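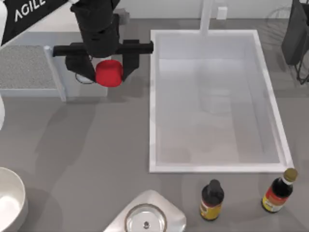 Research Tools > Simulation > Manipulation

Jendgate Kitchen Set

Jendgate is a simulated kitchen counter for training and testing arm policies on small household tasks. It was built for the Cornerlow study, which asked how much simulated practice can stand in for practice on a real arm.

The set covers picking up a cup, moving it past the sink, and putting it down at a marked spot. Counter layout, lighting and object color can be changed between runs. Sink and faucet positions are fixed.

What is in the package
Scene files, the task script, 1150 recorded episodes and the scoring code. Of the recorded episodes, 1015 ended with the cup upright inside the target area. The rest are included and labeled as failures, and can be left out at load time.

Method
Each policy was trained on the full set, then on the successes alone, with 6 random seeds per condition. Adding the failures helped on layouts the policy had not seen before. On the original layout it made no difference we could measure. Placement next to the sink rim remains the weakest part in both conditions, mostly from releasing the cup too early.

Known limits
Water is not simulated. Bottles are rigid bodies and their contents do not shift. Contact between the fingers and thin cup rims is sensitive to the time step, so keep the default of 5 ms when comparing scores with ours.

Compatibility
Runs in the Balaskas simulator. A converter for Pliltlow scenes is planned for August. Older Pliltlow files will need their collision meshes exported again.

Page updated 07/03/2026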